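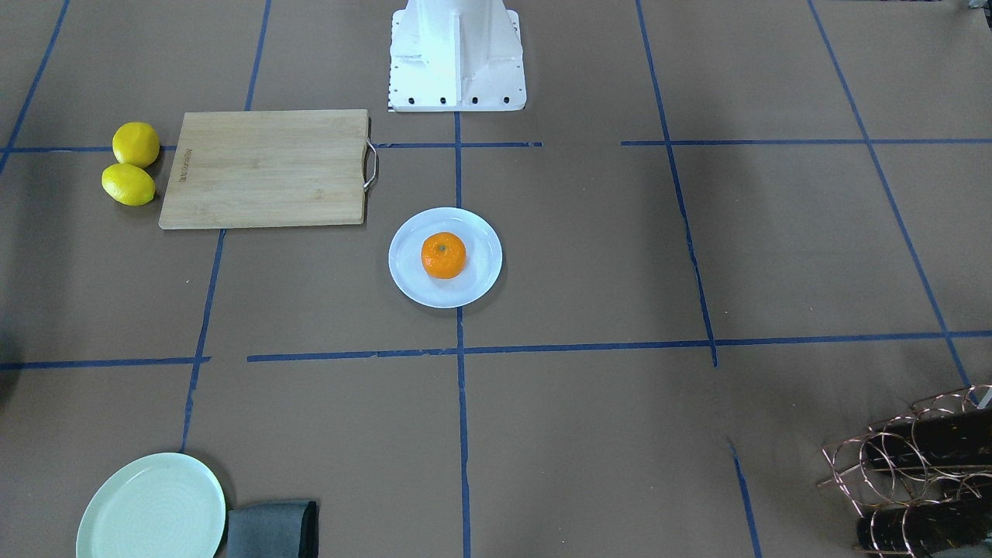
Cell check before planner runs, Wiltstead bench
Filled in by Floor Claeys, 27 Dec 2024
Software: Duvora planner, Drelel perception node

Quiet building today, so I've had time to write proper comments for once. Isamu, yours are the ones marked open!

1. E-stop cuts motion from the planner and from the jog screen
OK. Tried both. The jog screen took a moment to show the stop, but the motion itself halted straight away.

2. Base bolts and foot plate
OK. Checked with the torque wrench, all fine.

3. Table grid agrees with the map in the planner
OK, with a grumble. The blue tape is getting scruffy – there's a small gap in the lower line, left of the middle, and the upper one is broken in places. The planner doesn't read the tape, it's only for us when we're putting things back, but I'd like it redone before anyone measures from it.

4. Objects on the table are in the object list
Open. Orange on the white plate, lemons, green plate and wire rack are all in. The cutting board is in as a plain rectangle, and the steel handle on its right end isn't modelled at all. As far as the collision checker knows, that bit is thin air. Please add it (a box is fine, I'm not fussy) and pad it generously.

5. Perception holds steady on shiny things
Open. I logged 1000 poses with nothing moving. The orange was rock solid. The board flipped end for end 2 times, and I suspect the glare off the handle. Ozoliņš had a filter for this back in August, can we dig it out?

6. Soft items
The dark grey cloth is set to "ignore". Fine for reaching over, not fine for placing on. I've put a no-place zone there for now.

7. Speed cap loaded at start-up
OK. 100 mm/s, and it survives a restart, which it didn't last time.

8. Rack keep-out zone
OK. Reaches out to 680 mm and covers the bottles as well. I asked for a path straight through it and got a refusal, with a readable error message too – lovely.

9. Log folder has space
OK after I cleared out old runs.

Result: dry runs only until 4 and 5 are closed. Isamu Nagano to sign those off, then I'll rerun 3 to 5.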